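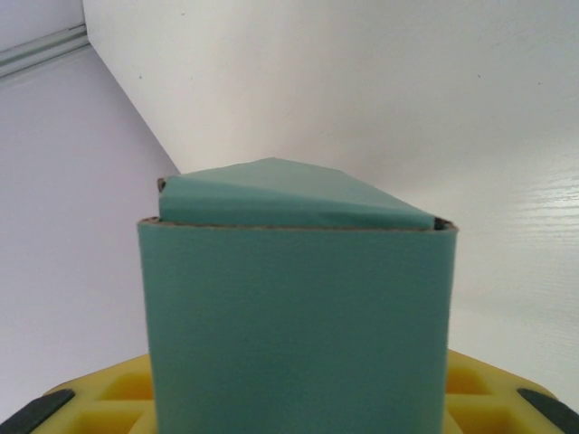

Setting the grip on the Flastel carton cell after a finger change

Prillthorpe Workshop Notes
Updated Wednesday, May 6, 2020

Use this procedure whenever you fit new fingers to the Flastel cell, and again if the cell starts dropping or crushing cartons. It covers the mechanical check, the camera check, the closing width and a test run. It does not cover the arm itself. If the arm has been moved on its base, do the base alignment first and then come back to this page.

The steps were written for the Jorkine controller with the wrist camera fitted. Menu names may be different on older software.

Before you start

Finish or cancel the current job and send the arm to its park position. Switch the cell to manual, press the stop button on the pendant and hang your tag on the gate. Bleed the air if your gripper is the air-driven version. The electric one will hold its last position with the power off, so open it fully before you shut down or you will be prying at it later.

You need:

A 3 mm hex key
A torque driver
A clean lint-free cloth
A steel rule
Several cartons of the size you run most, including one with a tired flap

Keep the cartons from the last good shift if you can. New ones straight off the stack are stiffer than the ones the cell sees by the afternoon, and a width set on stiff cartons is usually too tight.

Fitting the fingers

Take out the screws on one finger and slide it off along the rail. Wipe the rail. Paper dust packs into the back corner and will hold the new finger slightly proud, so get the cloth right into it.

Slide the new finger on until it stops, then start all the screws by hand before tightening any of them. Tighten a little at a time, working from side to side. Do the second finger the same way. Fingers are sold in pairs and should be changed in pairs, even when one still looks good.

Move the gripper by hand through its full travel. Both sides should move the same distance and feel the same. A gritty spot in the middle of the travel means dust in the slide – take the finger off again and clean it now.

Checking the camera view

Clear the tag, power up and stay in manual at low speed. Open the live view from the Tools page on the pendant and jog the gripper over a carton standing on its end.

What you want is the carton in the middle of the view with its sides close to upright. If it sits well over to one side with the gripper centered, the camera bracket has been knocked. Loosen the bracket, turn the camera until the carton comes back to the middle, and tighten it again. Save a still once you are happy with it. It is much easier to spot a bracket that has crept if there is an old view to hold up against the new one.

Check the light while you are there. A carton with a matte face is easy for the camera, but a strong shadow across the flap can be taken for an edge. Move the lamp before you start changing exposure settings.
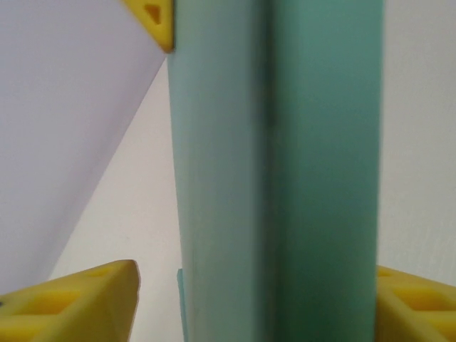

5 min read

Setting the closing width

Jog down until the carton stands between the yellow ribbed parts, and turn it a little if you need to so that you can see the corner where two faces meet. Leave it slightly turned for the first few closes. A carton is rarely presented dead square in normal running, and a width that only works on a square one will give trouble.

Measure the carton across the faces you will be gripping. Enter that figure on the Grip page as the part width. Then set the approach clearance to 5 mm a side. Less than that and the fingers will clip a flap that is standing out. More than that costs time on every cycle.

Set the grip force to 23 percent and close on the carton. Lift it a short way and hold. Look at the faces next to the fingers:

If the carton slips, raise the force one step and try again.
If the face bows in, lower the force one step.
If it slips and bows, the fingers are too high or too low on the carton. Go back and change the grip height, then start over with the force.

Do this with every carton you brought, and do the one with the tired flap last. A flap that won't lie flat changes the height the camera reads, and you may find the gripper stops short. In that case turn on Ignore Top Edge on the Vision page and take the height from the base instead.

Saving and test running

Save the settings under a new recipe name. Do not write over the old recipe until the test run is done.

Close the gate, switch to automatic and run 200 cartons at normal speed. Stand where you can see both the pick and the place. Stop the run if a carton is dropped, and check the finger screws before you touch any setting. New fingers bed in a little during the first hour and the screws can ease off.

At the end of the run, tighten the screws once more to the figure on the finger bag and mark them with a paint pen.

Common problems

Grip is good at first, then cartons start to slide. Wipe the contact faces. If that brings the grip back, add a wipe at each shift change.

One finger touches before the other. The pick point is off center. Reteach the pick point and leave the finger stops alone.

Fault "part not found" with a carton in place. Check the lamp, then the lens for dust, then compare the live view with your saved still.

Fault "width out of range." The part width has been entered for the wrong face. Measure again across the gripped faces.

Spare fingers and screw kits are in the Shen cabinet, second shelf. Write the change in the cell log along with the recipe name.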